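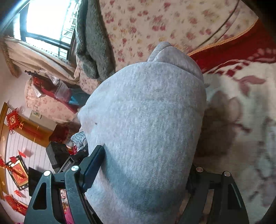 Tímea Bíró wrote in that the folding notes were fine for towels but skipped the hard part, which for her team at Halász was getting hold of a thick garment in the first place. Fleece slid off the pads or came up as a ball, and the recorded runs were no use for training. She asked for a page on grip before the next practice block. These are the tips the Sotero student club uses for laundry work with hand-held grippers. They assume the standard two-finger tool and a bed as the work surface.

## Grip

- Close on a fold. A single layer of fleece lying flat gives the fingers nothing to bear on. Push the open fingers down and inward until the cloth rises between them, then close.
- Pinch seams and hems across their length. A grip taken along the seam lets the garment rotate.
- Stop closing when the cloth stops moving. Extra force on a thick fold spreads the linkage and tips the pads outward.
- Keep the pads parallel to the fold. If one pad leads, the fold rolls toward the other.
- Check the pivot screws on each finger before a session. Snug is enough. Overtightened screws make the finger lag behind the trigger.
- Wipe the pads with a damp cloth every 20 picks when working with fleece or plush. Lint lowers the friction before it is visible.

## Two hands

Assign one tool to hold and one to travel. The holding tool stays still while the other moves the free edge. Beginners tend to move both and lose the edge in the middle.

Start the second grip before raising the first one far. A long garment held at one end twists under its own weight, and the twist has to be worked out again on the bed. If a bare hand has to help, let it finish and withdraw before the next grip. Mark the run as assisted in the log. 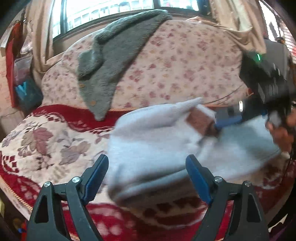
Open both fingers fully between picks. A half-open gripper catches sleeves on the way in, and the width reading for the next pick then starts from an odd value. Members who came over from the Clellier kit will be used to a narrower opening and should practice this a few times with a dishcloth.

Move at the speed of ordinary housework or slower. Quick pulls smear the wrist camera view, and the frames at the moment of release are the ones the model needs most. In the last block the club logged 595 runs. Of those, 194 were rejected at review, mainly for speed.

## Bed and bedding

1. Pull the bedspread tight at the corners. Loose bedding gets picked up along with the garment.
2. Move pillows and rolled bedding to the wall side. Leave them there for the whole session so the background stays consistent.
3. Patterned covers are acceptable. Put pale garments on the darker part of the pattern.
4. Set the curtains once. Changing the light partway through splits the session into two sets.
5. Fasten buttons and zippers before starting. An open zipper will scratch a pad.
6. Keep straps and drawstrings on top of the garment, where the fingers can clear them.

## Filing

Name each run by garment, hand and result, in that order. Use "fleece", "knit", "sheet" or "other" and nothing more specific. The Tillico sorter reads only the first word and drops anything it does not recognize. Run 1481 is missing from the index for that reason and should be refiled by whoever has the card.

Batteries go on charge at the end of the session with the tools switched off. Uploads start Sunday evening. Runs without a result in the name will be held until the next block.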